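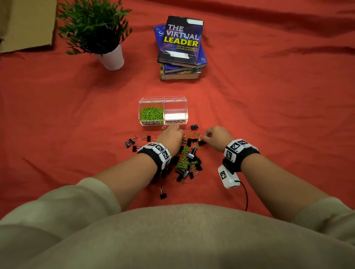

Why should anyone need a rule for how to pick up a paper clip, one reader of the August draft asked in the open comments, adding that people sort desk supplies perfectly well without a rulebook. The remark is still quoted in the introduction to the published text, which spends its first chapter on a wonderfully thorough answer.

Drostdale Rules

The Drostdale Rules are a set of good-practice rules for recording people doing small tabletop tasks by hand, so that the recordings can be used to train robots. They are named after the town of Drostdale, where the first draft was worked out in a shared workshop. The rules cover the work surface, the objects, the wearable sensors, the person's movements and the notes kept with every recording. The current text contains 38 rules and came into use on 2022-01-17.

The rules are voluntary. They are written in plain language, and a new participant can read the whole set over a cup of coffee. Much of their charm lies in how closely they look at ordinary actions, such as lifting a lid or pulling two tangled clips apart, that most people have never had to put into words.

Background

Before the rules, groups that swapped recordings often found that they could not use each other's work. One group would film on a patterned tablecloth, another on bare wood. Some told participants to work fast, others told them nothing. Wrist sensors were worn high on the arm in one set and close to the hand in the next, and the notes seldom said which.

The first trial was run under the project name Tultus and produced 2,292 recordings of sorting, stacking and folding. Reviewers went through the lot and wrote down every reason a recording had to be set aside. Those reasons, grouped and trimmed, became the August draft. It's a delightful piece of work even today, full of notes on sleeves, shadows and stubborn lids.

Surface and objects

The rules ask for a single-color cloth that covers the working area. Wrinkles are allowed. An early version called for the cloth to be pulled flat before each take, and this was dropped after the trial, as real tables are seldom so tidy and a robot ought to cope with a few folds.

Objects not used in the task may stay on the table. Books, plants and packaging are all welcome, and the rules even encourage them, provided they don't block the view of the hands. Such objects are called "standing items." They may be moved between takes but should be left alone during one.

Containers with labels get a section of their own. The label should match what the person has been asked to put inside. If a box has two compartments and only one is being filled, the other is left as it is, with no tape or stuffing added to make the job look simpler. Lids may be open or shut at the start, and the notes must say which.

Wrist sensors and markers

Rules on wearable equipment make up the longest chapter. Bands go on the wrist with the printed markers facing outward, and left and right bands must never be swapped. Where blocks carry codes, the letter L belongs to the left arm and R to the right. A swapped pair can spoil a whole day's recordings, and the text repeats this point in three separate places.

Sleeves are pushed back far enough to keep the bands clear. A loose cuff can slide down over a marker as the arm reaches forward, so participants are asked to stretch both arms out once before starting. Cables run back toward the body with enough slack for a full reach. They may lie on the cloth but should not pass under the objects being sorted.

Movement
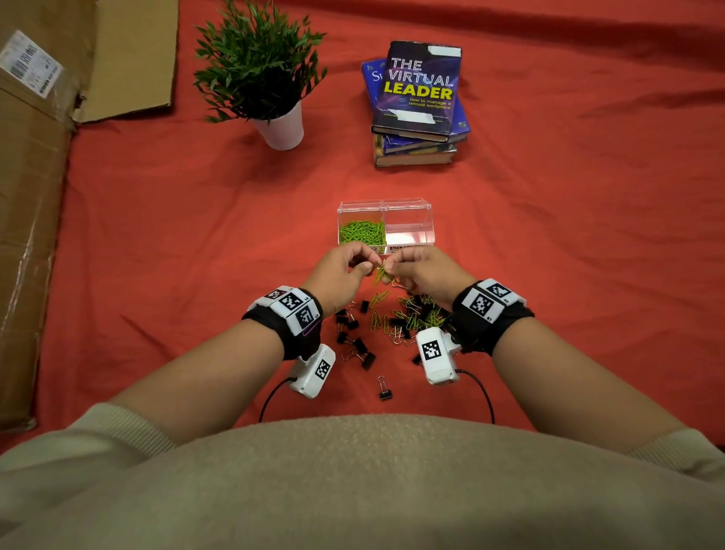
Participants are asked to work at their own speed. This is perhaps the best-loved rule in the set, and it was also the hardest to agree on. Slow, careful movements are easier to track, but they teach a machine a way of working that no person uses. The final wording says simply that the hands should move "as they would at home."

Tangles are treated with real affection. When small metal parts catch on one another, the participant may use both hands, shake the bundle, put it down and try again, or leave it for later. All of these count as good recordings. The same goes for drops and second tries. A take is stopped only for a sensor fault, a band that has slipped, or a participant who wants to stop.

Using both hands at once is never required. Some people hold with one hand and sort with the other, and some change over halfway through a pile. The rules ask observers not to correct either habit.

Length of a take

A single take may last up to 300 seconds. A task that needs longer is split, and the table is left untouched until the next take begins. Participants rest their hands between takes and may end the session at any point without giving a reason.

Notes and review

Each recording is stored with a short note. The note gives the task in one sentence, the starting state of the table, the band positions and anything unusual. Free-form remarks are encouraged, and reviewers often find them the most useful part. "Lid sticks on the left" has saved more than one afternoon.

Every take is checked by 2 reviewers working separately. Where they disagree, the recording is kept and marked as disputed. Deleting it is allowed only at the participant's request.

Related rule sets

Stikura is a shorter set based on the same draft and meant for kitchen tasks. It adds rules on liquids, steam and sharp tools, and drops the section on labeled containers. Tăng is a companion guide to the written notes and includes a word list for common hand movements, with separate entries for pinching, raking, scooping and nudging. The entry for nudging runs longer than any other and makes lovely reading.

Criticism

Some users find the rules on standing items too relaxed and would like a fixed list of allowed objects. Others would go further the other way and let people rearrange the table in the middle of a take. A revised chapter on lighting has also been requested, as the current text says little beyond a warning about strong glare on clear plastic.

See also

Hand tracking
Marker-based motion capture
Learning from demonstration
Tăng (annotation guide)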